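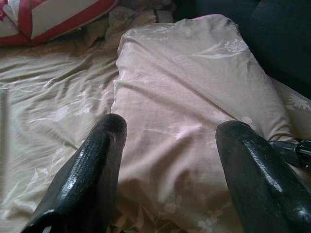

Fig. 4. Floral pillowcase on the pillow, over the light beige sheet.

Section 3: Pillows and pillowcases

Right, sheet's on, so let's do the pillows. I've made up the beds at Riltgate more times than I'd like to think about, and this is the way I do it now (the old way involved a lot of shaking and swearing). If you've skipped ahead and the bottom sheet isn't tucked in yet, go back to Section 2 first, or you'll only have to move everything again.

What you need for each bed:
Two pillows, Flaltus medium
Two pillow protectors with zips
Two pillowcases from the floral set, in the blue crate on the landing

3.1 Check the pillow. Fold it in half on the bed and let go. A good one opens itself out again. If it just lies there looking sorry for itself, pop it in the airing cupboard with a note on it and take a fresh one.

3.2 Put the protector on and do the zip right up. Tuck the little metal tab under its flap.

3.3 Turn the pillowcase inside out. Put both hands in and get hold of the two far corners from the inside.

3.4 Still holding those corners, grab the top two corners of the pillow through the fabric. Now flip the case back over your hands and down the pillow. It feels clumsy the first couple of times – keep going, it does come!

3.5 Push the pillow corners properly into the case corners. I use two fingers and give a good poke. Then fold the housewife flap over the open end so no protector shows.

3.6 Lay the pillow down with the open end facing away from the door. Smooth it from the middle outwards with the flat of your hand. It will look a bit rumpled to start with, they all do, and most of that goes once you've plumped it.

3.7 To plump, hold it by the two short ends and push them together a few times like a squeezebox. Lay it back down and smooth once more.

Note: The flowers on this set are quite faint, white with a bit of pale pink on the beige, so it's easy to get a case inside out without spotting it. Check the seams. If you can see a raw edge, it's the wrong way round.

Note: We have two lots of pillowcases that look much the same in the crate. The Brustitz ones are 52 cm across and fit nicely. The Tremblay ones come up tighter, and I keep those for the box room. Look at the label before you start stuffing.

Caution: Don't hold the pillow under your chin while you pull the case up. I know everybody does it. Make-up and sun cream don't come out of beige, and in August I had to bin three cases in one go.

Caution: Wash the cases at 40 with the coloureds, and keep bleach well away from them. Line dry if you can. If you have to tumble them, use low heat and take them out while they're a touch damp – they iron much better.

When both pillows are done, carry on to Section 4 for the duvet.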